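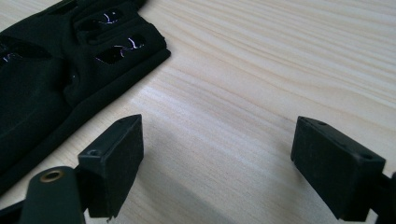

## 4. Fitting and zeroing the fingertips

This section covers the hand-held Drurkiter gripper as built from the Halline parts kit. Complete Section 3 (arm linkage and trigger cable) first. The same steps apply to the bench-mounted version, except that the stop screw is reached from below.

**Tools:** 2 mm hex key, feeler gauges, straightedge, low-strength threadlocker.

### 4.1 Mounting the blocks

1. Release the trigger and let the arms swing fully open.
2. Place the left block on its arm with the flat face pointing inward. Start the screws by hand.
3. Repeat for the right block. The two blocks are not interchangeable. Part 369-L goes on the left and 369-R on the right; the number is molded into the back face.
4. Close the trigger slowly until the faces touch. Check that they meet along their full height.
5. Hold the trigger closed and tighten the screws in turn, a quarter turn at a time.
6. Open the gripper, remove one screw per block, apply threadlocker, and refit. Do the remaining screws the same way.

> **Caution:** Do not exceed hand torque on the short arm of the hex key. The blocks are printed and the threads will strip.

> **Note:** Light scuffing on the edges does not affect grip. Replace a block if the inner face is gouged or no longer flat.

### 4.2 Setting the zero

1. Connect the controller and start the Waltau utility.
2. Select **Jaw > Raw**. With the trigger released, the reading should be stable to within 6 counts.
3. Close the jaws on a 0.1 mm feeler gauge. Turn the stop screw until the gauge drags lightly.
4. Press **Set Closed**, remove the gauge, and release the trigger.
5. Press **Set Open**. The utility stores both values and reports the span.

A span of 803 counts is nominal. If the result is more than 21 counts low, the cable is binding or the return spring is seated wrong. Go back to 3.4.

### 4.3 Test on soft material

Use a bare, level tabletop and a piece of fabric with a straight edge. Padded items are a better test than thin cloth.

1. Lay the fabric flat and bring the open jaws down over one edge.
2. Close, lift by a hand's width, and hold.
3. If the fabric slips on one side only, repeat 4.1 from step 4.
4. If it slips evenly, fit the Mosoti grip pads and set the zero again.

> **Caution:** Keep fingers clear of the arm pivots while closing.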